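Guides > Table & Kitchen > Setting Up > Section 4

Prestmont Serving Set – set-up and daily use

Section 4. Laying out the tray and plates

Read section 3 first if the set is still in its wrapping. This bit assumes everything is unpacked, washed once and dried.

4.1 Before you start

You need: the round tray, the plates, a soft cloth, a table you can get at from two sides. Mild washing-up liquid. No scourers, no steel wool, no cream cleaner.

Table must be level. Check it with the tray itself – put a teaspoon of water in the middle, see where it goes. If it runs off to one side, fold some card under the short leg and try again.

CAUTION: Do not lay out on a table that rocks. A full stack of plates is heavier than it looks.

4.2 Clearing the table

1. Take everything off. Everything, incl. the salt.
2. Wipe down with a damp cloth, then a dry one. Faint rings from cups are fine, grit is not. Grit under a metal tray will scratch the table.
3. Run your palm over the surface. If you feel anything, wipe again.
4. Pull chairs back. Coats and hoods over the backs of chairs are all right as long as sleeves don't reach the table.

NOTE: Oilcloth and soft plastic covers grip the tray. Lift to move it, don't drag.

4.3 Placing the plates

Plates go down first. People always want to start with the tray and then there's no room.

1. Carry no more than 4 plates at once. Two hands, thumbs on top.
2. Set the stack near one edge of the table but not on it. A hand's width in from the edge is plenty.
3. Square up the stack by eye. Rims should line up all the way round. A plate that sits proud of the rest is either chipped, dirty underneath or from another set.
4. Check the top plate. It gets the dust so give it a wipe even if the rest are clean.

Stacking limit is printed on the carton lid. If you've lost the lid, keep the stack low enough to lift off in one go.

CAUTION: Never stack plates on the tray for storage. The centre will dish over time and can't be pushed back.

4.4 Placing the tray

1. Dry the underside. Damp trays slide.
2. Hold it by the rim at opposite sides. Fingers under, thumbs over. Keep off the middle, it shows every print.
3. Lower the far side first, then the near side. Don't drop the last inch.
4. Leave a clear gap between tray and plates. They should not touch – metal leaves grey marks on white glaze. (If it's already happened see 4.6.)
5. Turn the tray a little each way. It should turn freely and not rock. If it rocks, check for crumbs underneath before you blame the tray.

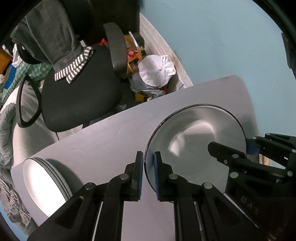
Comment from Semaan: mine left grey lines on three plates before I found the bit about the gap, and bicarb shifted two of them. Third one still has it. Would be good to have the warning up at the top of the section, not down in step 4. Also the tray is lovely but do dry it straight away, our water is hard and it spots something awful.

Reply from Prestmont guides: thanks, will move it in the next version. For hard water use the vinegar wipe in 4.6 and rinse well after.

4.5 Serving

1. Cold food can go straight on. Hot dishes need a mat between.
2. Load the middle first and work out to the rim. A heap on one side tips when you lift the other.
3. Sauces in a small bowl, never poured on the metal. Lemon, vinegar and tomato will dull the finish if left.
4. Pass plates from the top of the stack. Don't pull from the middle.

NOTE: The tray holds up to 1000 g carried one-handed. More than that, use both hands or leave it where it is and let people come to it.

CAUTION: Not for oven, hob, grill or microwave. Metal rim gets hot quicker than teh food does.

4.6 Cleaning and marks

Daily: warm water, drop of liquid, soft cloth. Dry at once.

Grey lines on plates: paste of bicarb and water, rub gently with a wet finger, rinse. Repeat once. If it doesnt shift after two goes it probably won't.

Water spots on tray: one part white vinegar to four parts water on a cloth. Wipe with the grain, then rinse, dry.

Fine scratches on tray: normal with use. Don't polish them out, you'll only get a shiny patch.

Dishwasher: plates yes, tray no. Leave space between plates so they don't knock.

4.7 Putting away

1. Tray upright, on its rim, against a flat wall or in a rack. Cloth behind it.
2. Plates flat, with a paper napkin between each if they won't be used for a while.
3. Check nothing is leaning on either.

Spare plates are sold singly, part no. 356. Trays are not sold singly. Chipped plates – stop using them, chips spread.

Next: Section 5, Extra pieces and the Bastik stand

12 comments | 31 shares

Related guides
Bastik plate stand – fitting the feet
Cindance cutlery tray – care and cleaning
Prestmont Serving Set – section 3, unpacking and first wash
Getting tea stains out of white cups
Which cloth for which surface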